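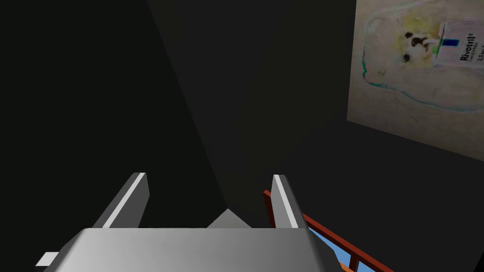

Pre-run inspection for the Stoltent two-arm build, simulation stage and bench stage. Please go through the list in order, and write a comment also when the point is passed. Before any grasp is tried, both fingers must stand open with nothing between them, as in the gripper view with the dark wall and the poster behind it. I make this check in the simulator first and then again on the bench in the garage, with the same words, so that I do not invent a second habit.

Checked by: Emiko Hamada
Month: December
Model file: revision 81

PART A -- SIMULATION

A1. Model loads without joint warnings.
Passed. One warning about the left wrist was in revision 70. It is gone after I corrected the axis.

A2. Fingers open and close symmetrically on both grippers.
Passed.

A3. Finger gap is visible in the gripper view, palm does not hide it.
Passed. The room is dim and I would like a brighter light, but the finger edges can be read well enough.

A4. Collision shapes switched on for the furniture.
Passed with comment. The dresser was correct. On the railing the shapes were missing and I have added them by hand. Please do not overwrite the room file with the old copy!

A5. One arm may work while the other stays empty and still.
Passed, see also B5. The idle arm should be parked upright, gripper up, and not hanging beside the body.
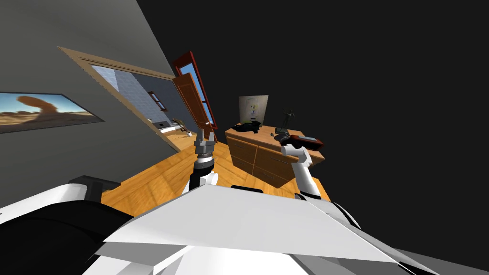 A6. Lifted object clears the furniture before the arm is moved sideways.
To repeat. My clearance setting is small and I am not satisfied with it. I will raise it and run the task again from the start.

A7. Log is saved after each run.
Passed. 200 runs are kept, older ones are deleted automatically.

PART B -- BENCH (power off until B4)

B1. Base is bolted to the bench, no rocking when pushed by hand.
Passed. Washers were changed.

B2. Cables have slack at the shoulder in every position.
Not passed. On the right side the cable becomes tight when the arm is reaching forward. A longer one is ordered from Vilteck.

B3. Screws of the finger mounts marked with paint.
Passed. Colour is yellow on the left arm and green on the right arm.

B4. Emergency stop cuts both arms.
Passed, tried 2 times. The button must be within reach of the person, not behind the monitor.

B5. Idle arm holds its parked position under power.
Not tested, it waits for B2.

B6. Kids and the dog are out of the garage, door is closed.
Passed.

Open points: A6, B2, B5. Until these are closed the right arm stays unplugged on the bench, and only the simulation may be used. The new cable goes in the grey box under the bench when it arrives.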